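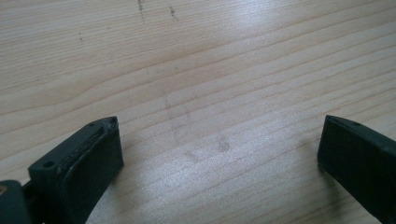 Show the Empty Table Too

Opinion, 08/11/2023

Most robot demonstrations are staged so that visitors see only the grasp. The open day at Trultico's Maratero lab was better than most, and I still think it gave too much floor time to success.

The work on view was data collection with hand-held grippers. An operator carries a two-finger tool with a camera on it, does a household task by hand, and the recording becomes training material for an arm. Masaru Hosoda ran the session I attended. Thirty minutes were scheduled, 20 of them for picking up and placing objects. The remainder went to what he called open-jaw footage: fingers wide apart, nothing between them, a pale wooden tabletop behind.

Several visitors drifted off at this point. I would have doubled its length.

A bare table is a hard test for a vision system. Light wood throws glare, and the grain washes out toward white where the light lands. There are dark specks and faint gray smudges on the surface, one of them right in the gap where an object would normally sit. A person ignores all of it. A policy trained only on clean grasps may close on a stain. Hosoda said his group had logged 367 such closures in May, on an earlier model, and that number taught me more than any of the successful picks.

Piyumi Majumder, who handles collection planning, disagreed with me afterward. Her position is that visitors need to see the tool do something before they can care about what it does wrong. That is fair for a school group. Most of the people in that room buy equipment, and a buyer should ask for the failure log before the sales video.

I would also like the table left as it is. One visitor suggested a matte black mat to cut reflections, and Dilani Ranasinghe replied that kitchens do not come with mats – the correct answer, delivered in one sentence. Cleaning up the background improves the score and tells the customer less.

Trultico plans another open day, with 2 sessions. At least one should begin with the fingers open and stay there for a while.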